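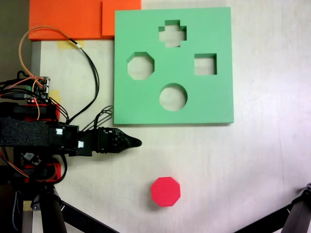
Kureck Robotics Practice Office — revised bench rules for tabletop manipulation work are in force from March. They apply to every station at the Prumport site. A summary follows in this thread.

1/ Scope. The rules cover small arms working on a fixed table with light objects: shape sorters, blocks, cups, cloth. Mobile platforms and anything carrying a payload above 200 grams remain under the older Stusov guidance until that document is reissued.

2/ Start position. Each trial begins with the block in open table space, clear of both the board and the gripper. A block that touches the board at the start makes the trial easier in ways the log does not record. Such trials are to be marked void.

3/ Matching. For insertion tasks, the log must name the block and the target hole by shape. "Red octagon, octagonal hole" is an acceptable entry. "Red piece, left hole" is not, as boards are often turned between sessions.

4/ Tape. Masking tape on the tabletop is permitted for reference marks. Old marks are to be removed before new ones are laid down. Our spring review of 2571 logged trials found that stale tape was the most common cause of a misplaced board.

5/ Cables. Wiring may loop above the arm, but no loop may cross the space between the gripper and the object. Operators check this at full reach, with the arm moved slowly by hand or at its lowest speed setting.

6/ Printed parts. 3D-printed brackets and finger segments are inspected before the first trial of the day. A cracked part is replaced. Glue repairs are no longer accepted on any part that bears load.

7/ Failed attempts. Keep them. A dropped block, a missed hole and a stalled motor are each logged under their own code. After 3 stalls in a session the operator stops and reports to the station lead — no exceptions for work near a deadline.

Several groups asked whether rule 2 applies when the study concerns crowded tables. It does not, provided the starting layout is written down beforehand and the study is registered with this office.

The Bermúdez annex, which deals with two-arm stations, is still in draft. Until it is adopted, two-arm stations follow rules 1 through 7, and both arms must share a single stop button within reach of the seated operator.

Written comments on the rules may be sent to the Practice Office through the end of April. Printed copies for posting at each bench are available at the Prumport front desk.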